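Divcombe Print Desk - Ticket history
Subject: Color prints come out with a green tint after the update
Status: Resolved
Opened by: Dušan Procházka
Assigned to: Lyle Achterberg

Dušan Procházka wrote:

Good morning. Since the update of the Brannigan print driver, all pictures on the second floor printer have a green tint. Text is fine, black is fine, and the company logo is fine also. Only pictures with large white or light gray surfaces are wrong. The white parts look like a very pale mint. I have to print handouts for a course on 27 July 2021, 47 copies, so I would like to solve this before I use so much paper.

What I tried already:
Turned the printer off, waited two minutes, turned it on.
Changed the paper from the cheap box to the better one.
Ran the color calibration from the printer menu, 2 times.
Printed the same file from the laptop of my colleague. His laptop has the old driver and the page is good.

From the last point I think the printer itself is healthy and the fault is in the driver or in its settings. But I am not sure and I don't want to change settings that other people use.

Lyle Achterberg wrote:

Thanks for the detailed list, it saves time. Please open the driver window, go to the Color tab and tell me what you see next to "Profile". Also please attach one of the files that prints badly, at full size.

Dušan Procházka wrote:

Next to "Profile" it is written "Automatic (Dromum)". I did not choose this. On the old laptop there is "Standard office" in the same place.

The picture has a lot of white, and the tint is easy to notice on paper. On my screen the white is clean.

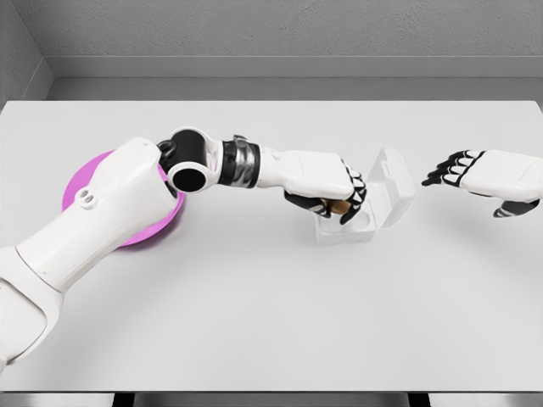 Booker Montoya wrote that he has the same driver on the fourth floor and had the same tint last week, but only when he printed directly from the slides program. When he saved the slides as a PDF first, the color was normal. He asked if this can be tested on the second floor too.

I tested it as Booker said. From the PDF the tint is weaker, but it is still there if I hold the page next to a clean sheet. So for me it is not a full solution. Maybe his PDF program ignores the profile and mine does not - I can't check this from my side.

Lyle Achterberg wrote:

I can reproduce it here with your file. The update replaced the default profile, and the new one is made for coated photo paper. Please do this:

1. Close all programs that have a print job open.
2. In the driver window, Color tab, change "Profile" to "Standard office".
3. Uncheck "Adjust for paper type".
4. Press Apply before you press OK. If you press only OK, the change is lost.
5. Wait 30 seconds and print one page.

Dušan Procházka wrote:

I did the steps in this order. The white is white again, and the light gray has no color in it. I printed page 20 and then the full handout one time, all pages are good.

One more question. After I restart the laptop, will the setting stay? On the first try I forgot step 4 and it went back to Automatic.

Lyle Achterberg wrote:

With Apply it stays. I have also changed the default on the print server, so new users will get "Standard office" from the start. People who installed the update already must change it by hand - I will send the steps to both floors.

Dušan Procházka wrote:

I restarted and the setting is still correct. The ticket can be closed from my side. Thank you for the quick help.

Ticket closed by Lyle Achterberg. Category: Printing / Driver / Color profile.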